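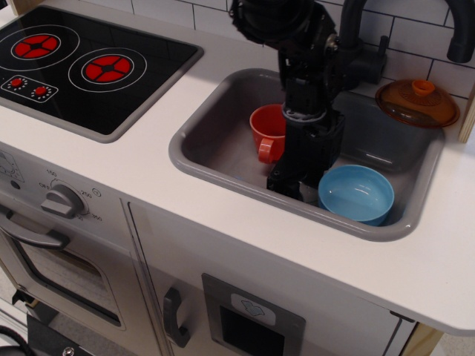

Toy kitchen with a cup and a bowl in the sink.

Skadberg Motor Fair, March

The Skadberg fair takes up two halls and the yard between them. I went with Anil Kandasamy, who was looking for a small van, and we were through the gate at 9.30. Parking is in the field behind the second hall and costs 3 euros, coins only. The path from the field was muddy and the hall floor showed it by mid-morning.

Hall one is the dealers. Most of the cars were ones you can see in any showroom, but the Davus stand had the new estate in two colours, dark green and a flat grey. The grey looks better than it does in the brochure. You could sit in both cars. The driver's seat goes lower than in the old model and the rear window is smaller, so the view over your shoulder is worse. The boot floor is now level with the sill, and there is a proper hook on each side for bags. Octavian Olteanu was looking after the stand and let us lift the floor panel to see what was underneath. There is no spare wheel, only a repair kit. A spare can be ordered but it takes up most of the space under the floor.

He would not give a delivery date for the hybrid. The petrol one can be ordered now.

Vans were at the far end. Anil tried the Witine, which has a sliding door on both sides and a very upright seat. He is tall and his knees touched the dash. The load area was fine. He took the leaflet and we moved on.

Hall two is the older cars, and this was the busier one. The Huamán family collection had brought 16 cars, all saloons and coupés from the sixties and seventies, parked in two rows with enough room to walk round each. Efraín Inga does the mechanical work on them and had one bonnet open for most of the day. He was replacing a throttle cable and answered questions while he did it. The car he was working on had been stood in a barn for years and needed new brake lines, a fuel tank and all its rubber seals. The paint on the roof is original and has been left alone.

Gladys Quispe gave a talk on trim and upholstery at 11.00. It was down to last half an hour and went on for 50 minutes. She passed round pieces of old seat vinyl and explained how to tell if it can be cleaned or has to be replaced. The microphone was poor, so sit near the front if she is there next year.

The yard had food, a tyre stall and the parts sellers. Prices for parts were high. I paid 60 euros for a pair of door mirrors and saw a similar pair two tables along for less. Coffee was good, the queue was long, and there are not many places to sit down.

The short drives in the yard had to be booked at the desk in hall one. The slots had all gone by noon. We left at 2.30 by the back gate.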